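Munen Snack Tray, Small Model — Set-up and Use Guide

Section 4. Sorting mixed snacks into the tray

Please read this section one time to the end before you start. The work is easy, but it goes better when you know the order of steps.

4.1 Prepare the surface

1. Choose a flat place where all packets can lie side by side. A table is good. A made bed is also possible, if the cover is clean and pulled straight.
2. Put the tray on the right side, or on the left side if you work with the left hand.
3. Wipe the inside of the tray with a dry cloth. Look well into the corners, small crumbs like to stay there.
4. Put out all snacks next to the tray. Do not pour them directly inside.

Note: On a soft surface the tray can stand at a small angle. Press the cover flat under it before you continue. 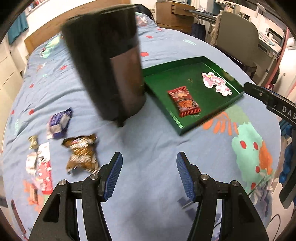 Sorting and Filling

4.2 Fill the tray

1. Turn every packet with the printed front side up.
2. Begin with the bigger flat packets. Lay them along the wall of the tray.
3. Long and narrow packets go next. If a packet is longer than the free space, lay it from corner to corner.
4. Twist-wrapped candies and other small pieces come last. They fill the gaps.
5. Stop when the packets reach the top of the wall. The small model is made for 800 g, and more weight makes it difficult to carry with one hand.

Caution: Do not push down on closed foil bags. The air inside protects the food, and a pressed bag may open at the seam.

Caution: Keep hard candies and all small pieces away from little children.

4.3 Packets which are already open

An open packet does not go into the tray together with closed ones. Hold it at the middle, with the torn end up, and do not squeeze strongly. Oat snacks and other dry things break easily, and crumbs come out by the torn edge.

1. Fold the open end 2 times.
2. Close it with a Stusitz clip or with a simple clothespin.
3. Eat this packet first — at the best on the same day.
4. Empty wrappers go to the trash immediately. A crumpled wrapper between full packets looks very much like a candy.

4.4 Flasks and drinks

Stand the flask on a hard and level place before you serve drinks. On a bed cover even a wide flask is not stable. If it contains a hot drink, keep it on a table during all the sorting.

Caution: Never put a flask inside the tray. The Trunono insert for drinks is sold separately and is described in Section 6.

Note: Paper decorations may stay in the tray. Put them near the wall, so they do not come under the packets and bend.

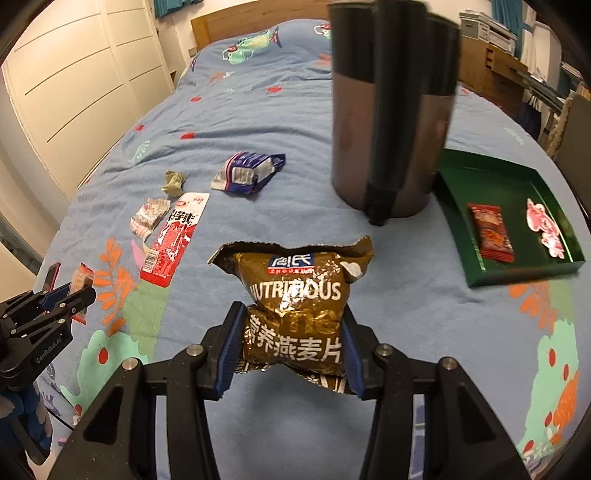 Tsoukalas asks whether chocolate pieces can stay in the tray in summer, as in August they became soft and stuck to the wrapper. In a warm room it is better to take them out and keep them in a closed box in a cool place. The other snacks may remain.

4.5 After use

1. Take out all packets and turn the tray over a sink.
2. Wash with warm water and a little dish soap. Do not use a wire sponge.
3. Let it dry completely before you fill it again.

Continue with Section 5, Storage.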